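Inicio | Taller | Entrevistas

Por la redacción – julio

Ilir Nedeljković mantiene las pinzas manuales de Plero. «Las mordazas de goma se revisan cada 100 horas», explica. «Si la muesca en V pierde filo, la pieza pequeña gira al cerrar.»

El apriete se ajusta a 20 newtons – nunca a 55, valor reservado a piezas rígidas.

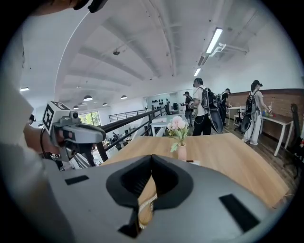
Marcadores y cable

El cubo con el patrón se limpia en seco. «Un marcador rayado obliga a recalibrar», dice Nedeljković. El cable negro se sustituye a los 300 turnos, con recambio de Grarier.

Compartir 20 | Comentarios 3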